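Tridura Countertop Grinder: Set-Up Guide
Section 3: Your First Grind
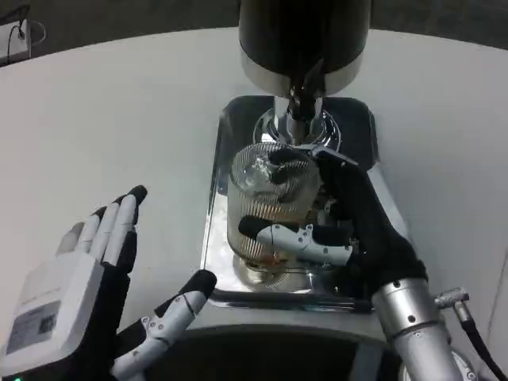

Rocío Montoya
Customer Guides Editor, Lanberg Kitchen

Welcome back! If you've worked through Section 2, your grinder is unpacked and standing where you'd like it to live, and we can get to the part everyone looks forward to. Please don't hurry. A quiet half hour now will save you a good many bitter cups later on (I speak from experience).

1. Check that the switch is off, then plug the cord straight into a wall outlet. Extension cords are best left in the drawer.

2. Turn the grind dial to 3. It's a middling setting, kind to most beans, and you can wander finer or coarser once you know your own taste.

3. Pour in a small handful of beans you don't mind losing. Old ones are perfect -- that stale bag at the back of the cupboard has found its calling at last.

4. Set a cup under the spout and switch on. Let the motor run until the sound changes from a growl to a light hum, then switch off.

5. Throw those grounds away, wipe the tray with a dry cloth, and repeat steps 3 and 4 with fresh beans.

Note: The first batch or two may smell faintly of the factory. This fades quickly, and opening a window helps.

Caution: Never reach into the bean chamber while the grinder is plugged in, even if the blades have stopped. If a bean gets stuck, unplug first and tip it out gently.

Caution: Oily or flavored beans can clog the burrs. If you love them -- and plenty of us do -- clean the grinder after each use as shown in Section 4.

Spare burrs are listed under part number 1428.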